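Leltden Home Forum > Small Spaces > Desk and table clutter

Thread: Mesh basket on the table or off it?

gwawr_r
2022-06-05

I have one table. It's where I eat, where I do invoices and where anything I carry into the apartment gets put down. In August I'm moving my work stuff onto it full time and I want a system before then.

What I have now is a black wire mesh basket that lives at the back of the table. The idea is that everything loose goes in the basket and the rest of the wood stays bare. I wipe it down at night and in the morning I start with a clear surface. 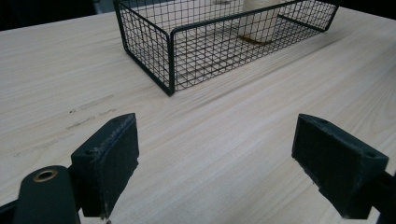
My problem is what happens by the end of the week. The basket fills up with receipts, tape, chargers, a tube of hand cream, and then I stop seeing what's in it. I've emptied it twice this month and both times found a bill at the bottom. I'm wondering if I should get a second basket, get a deeper one, or drop the basket and use a drawer unit under the table.

The table is pale wood with an oil finish, if that matters. It marks easily.

- Gwawr

flatpack_dan

Drawer unit. A basket on a table is clutter with a fence. I had one for years and the day I moved it to a shelf the table got twice as useful.

If you eat there too you don't want to be looking at chargers over dinner.

bao.trinh

I disagree with Dan. Drawers are worse for bills. You close them and that's the end of it. With mesh you can at least see through the side.

What worked for me was one rule: no paper in the basket. Paper goes in an upright file on the wall, and the basket is only for objects. Mine holds tape, scissors, a stapler and a roll of labels. It hasn't overflowed since I did that.

Don't get a deeper one. You'll fill it.

Bảo

millpond

Watch the wire feet on an oiled table. I had a mesh tray from Flenow and it left four little dents in the top plus a gray line where I used to drag it forward. Put felt pads on the corners or set it on a piece of cork.

gwawr_r

Good point about the feet. I checked and there's one faint mark already. Is that something I can sand out or do I leave it?

millpond

If it's a dent, don't sand it. Put a damp cloth over it and touch it with a warm iron for a few seconds, then let it dry and look again. If it's a scratch you can go over it lightly with 240 grit along the grain and re-oil that spot. Try it on the underside first. Oil finishes don't all match when you patch them.

flatpack_dan

Or you could not have a wire basket on it.

bao.trinh

Dan, she has one table and you're telling her to buy furniture. A drawer unit is 213 dollars at Elteno right now, I just looked. Felt pads are 5.

flatpack_dan

I built mine from scrap for nothing. But fine. If she's working there full time she'll want drawers eventually. A laptop, a notebook and a basket on the same table you eat at gets old.

kestrel_lane

I'm somewhere in the middle. I keep a basket at the back of the table, and on the last day of the month I tip the whole thing out and sort it. Anything I didn't touch goes in a box in the closet. After three months I throw out what's still in the box. The first time I did it I got rid of two dead pens, a key that fit nothing and a phone charger for a phone I gave away.

The basket is never really the trouble in my case, it's how long I leave it.

gwawr_r

I like the idea of no paper. That would take care of most of it, since the bills are what I care about. Where do you put the wall file if the table isn't against a wall? Mine sits out in the room because of the radiator.

bao.trinh

Mine's by the front door. I open mail standing up and it goes in one of two slots, pay or keep. It never gets as far as the table.

sorrel88

Second vote for by the door. I use the Bright two-pocket one. The screws that came with it were too short for my wall so I bought longer ones. Other than that it's been fine.

Also, for eating, I just lift the basket onto the chair next to me. Takes a second.

flatpack_dan

And then you sit on it.

sorrel88

Once.

gwawr_r

OK, here's my plan. Felt pads under the basket today. Wall file by the door when I can get to the store. Objects only in the basket, and I'll tip it out at the end of the month like kestrel does. If it's still a mess once I'm working here I'll look at drawers and Dan can send me his measurements.

I'll try the damp cloth on the mark and report back.

flatpack_dan

Measurements: 16 wide, 20 deep, 24 high, on casters. Check the height under your table first, mine has a rail that runs along the front and I had to cut the first version down.

millpond

Let the cloth cool before you lift it, and go easy with the iron. You'll probably have to re-oil that patch either way.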